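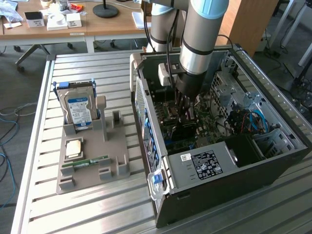
Tips for Living With a Bench Arm That Takes Old PCs Apart

We've had the Piltberg bench arm in the repair shop since January, on Binico's rental plan, and people keep asking me whether it's any good. The short version is that it's good at the dull parts and hopeless at the parts I was hoping to skip. The long version is below, arranged as tips, on the theory that you may be about to rent one yourself and would like to keep your temper.

The plan costs 434 a month. That covers the arm, the gripper, the little camera that rides beside it, and a support line that answers in English, Portuguese and a third language I think of as Manual. We strip donated desktops for parts: memory, processor, drive, in that order of how much anyone wants them.

Lay the case flat

The sales video shows a tower standing up. Ignore it. Put the case on its side with the open side facing the ceiling, and let the arm come in from above. Gravity then holds the board down for you and charges nothing per month. Standing up, a case walks away from the gripper a little with every tug, and the arm will follow it politely to the end of the table.

A slatted aluminum table is worth the money. You can bolt stops into the slots and butt the case against them, so every machine lands in the same spot. On our old plywood bench I used masking tape and optimism.

Take the side panel off yourself

Yes, the brochure says "full teardown." Binico's idea of full begins after a person has removed the panel, the dust, and whatever the last owner dropped inside. Do the dust outdoors. I've found a guitar pick, two teeth (a child's, I hope) and enough cat to make a second cat.

Tame the cables before you press start

The arm's camera is clever about chips and stupid about wires. A loop of SATA cable hanging over the memory slots will stop the whole job, and the arm will hover there like a man who has forgotten why he came into the kitchen.

Unplug what you can reach by hand. Fold the power leads back into the drive bay and leave them there. Twist ties are fine. Rubber bands are not, as the gripper's fingers catch on them and the noise when one lets go is memorable.

Print your own parts tray

Binico sells a tray. It's handsome, and it fits the parts they thought of. We print ours in plain gray plastic, with a square recess for the processor, a long slot for a memory stick, and a deep one at the back where a hard drive can stand up, caddy and all. The Jellus slicer profile that comes with the kit works well enough if you turn the supports off.

Leave more clearance than feels right. My first tray held a memory stick so snugly that the arm put it in beautifully and neither of us could get it out. Add a millimeter each way and round the top edges of the slots. If you drop one corner bracket and have to reprint it, print the pair, or they'll be slightly different heights and you'll notice it every single day.

Keep the tray on the same table as the case. I once moved ours to a cart to save space. Carts have wheels. I'll leave it there, which is more than the cart did.

Drives come out easier in their caddies

If the case has plastic drive caddies with squeeze tabs, teach the arm to grab the caddy and forget the screws. Pop it loose by hand first if it's an old one, since brittle tabs snap and the gripper doesn't know its own strength. Wipe or destroy the drive afterward. The arm has no opinion about your former customer's tax returns, and you should try to be the same.

The processor is your problem for longer than you'd like

Heatsink off, paste cleaned, lever up: that's all you, with a rag and some alcohol. After that the arm lifts the chip by its edges better than I do, and I say so with some bitterness. If you have the kind with pins underneath, set the lift speed to the lowest notch. The default is for people with more processors than we have.

Run it slow for the first 20 machines

There's a speed dial on the screen and everyone turns it up. Don't. At low speed you can see a mistake coming and reach the stop button with dignity. After that many cases you'll know which ones it hates. Ours hates anything with a drive cage that comes out over the board, and frankly so do I.

Wear and cleaning

Wipe the gripper fingers at the end of the day with a barely damp cloth. Paste gets on them from somewhere no matter what you do. The finger pads are rated for 2,000 picks, and ours went slippery well before that, though Nelli Suominen at the support desk replaced them free and was kind about the paste. Clean the camera's lens with the cloth you use for your glasses, and don't use your shirt. I use my shirt.

Is it worth the money?

One case takes me 30 minutes by hand, start to finish, if the radio is on. With the arm I spend less than half of that at the table and the rest doing something else nearby, within reach of the button. If you strip a few machines a month, buy a decent screwdriver set and keep the 434. If you have a back room full of school desktops, the arm pays for itself in wrists.

We also tried the Meireles unit for a couple of weeks. It's faster, and the software looks nicer, but it wanted its own special tray, its own special table and a yearly contract. It went back in its box. The box took longer to close than the arm took to set up.

Next page: getting thermal paste out of a shirt.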